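Soltow Household Simulator, Classroom Edition
Product code 1695

The Classroom Edition is a teaching package for school robotics clubs and college project groups. Pupils program a two-armed robot in a simulated house before any work with hardware begins.
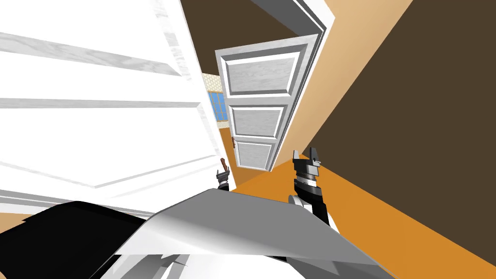 Each licence covers 20 seats and includes the Barkard lesson pack, which is divided into eight units. Units may be taught in any order once the introductory unit has been completed. No previous experience of programming is required.

Grasping exercises

The grasping units were prepared by Ishbel Rennie for upper secondary classes. Pupils plan an approach, set the opening of the gripper and submit a short written account of their method. In the close view, a long brown stick stands between the two open fingers, and pupils are asked to judge its position from that view before giving the command to close. Marking sheets are supplied.

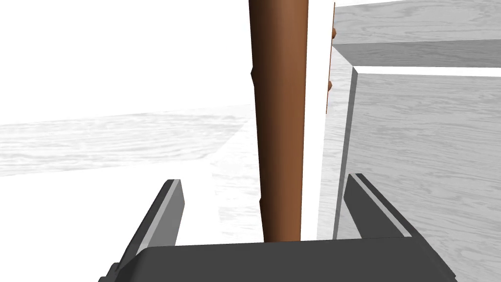 Teachers may set the starting position of the robot and save it for the whole class. Saved positions can be shared with other schools holding a licence.
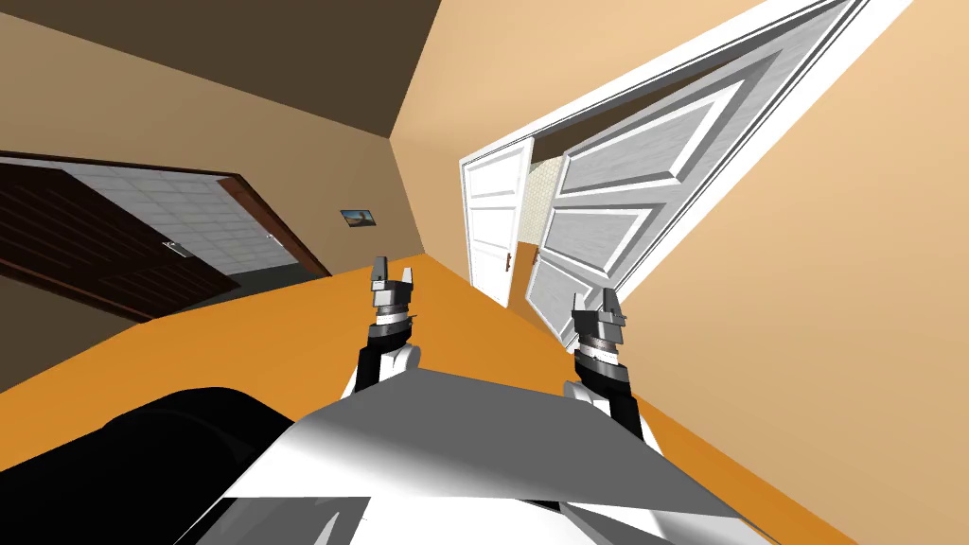
Competition use

The package is the approved practice software for the Ilon Schools Challenge. Teams of up to eight pupils may enter, and project files must be submitted in February. Angus Gillies is the contact for entries.
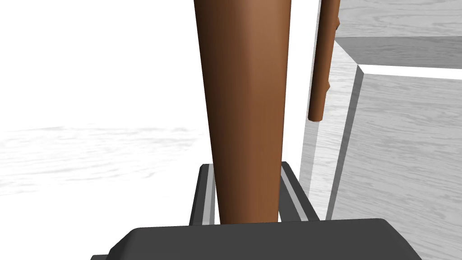

Ordering

Price per licence, one school year: £363
Supplied as: download
Optional extra: Nakajima hand controller, sold separately

Schools should quote the product code on all orders.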